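Home About Open Benches Jobs Contact

Bench Hand, Computer Teardown and Sorting (part-time)

Vondia takes in tired desktop computers from offices, schools and the occasional dentist, and takes them apart. What still has some life in it goes back into machines we sell cheaply. What doesn't gets sorted by metal and sent off. We have two openings at the Zeltitgate workshop, starting in January, and we would like to fill them with people who enjoy small screws.

The work is mostly what it sounds like. You lay a case on its side, take the panel off, and meet whatever has been living in there since the last person looked. You unplug the drives, free them from the cage, lift out the memory, and get the processor off the board without bending anything. Then you do the next one. Some cases come apart with one hand. Others were designed by someone who disliked you in advance. 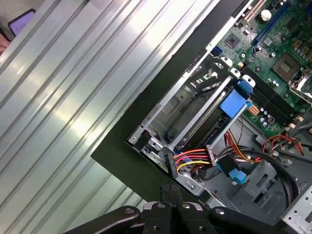 Do I need to have worked in computer repair?

We'd rather have patience than a certificate. If you have put together a bookcase and kept all your fingers and most of your temper, we can teach you the rest. Regula Holzer runs the training and has heard every question, including yours.

Hours are 35 a week at most, and fewer if you like. The benches open at 8:30 in the morning and Regula would prefer that you did too. Pay is 3170 a month at full hours, before tax, with paid vacation and a locker that closes if you lift the door slightly.

You should be comfortable:

- telling a power connector from a data connector, or willing to learn by lunch
- wearing a grounding strap all day without making remarks about leashes
- writing labels that other people can read
- lifting a full-size desktop case onto a bench
- asking before you pull harder 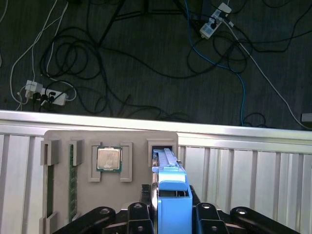

Sorting is the other half of the job, and the half people leave off their applications. Parts that come out of a case get a proper place straight away. A loose pile is how good memory turns into scrap. You'll get used to our way of doing it: memory sticks upright in their slots, the processor inside its square surround with the metal side showing, everything where the next person can find it. Damian Sutter once stored a tray of processors in an egg carton and still has to hear about it – mostly from me.

We keep a log of what comes in and what goes out, using a program called Rirnix. It is slow and beige, and you will be expected to fill it in anyway.

To apply, send a short letter to Anahera Fairweather at the Zeltitgate front desk. Tell us about something you took apart and whether it went back together. Either ending is fine. We'll invite you for a paid trial afternoon at the bench, and you'll hear from us within two weeks of that.

Lorenz Frei
Workshop Lead, Vondia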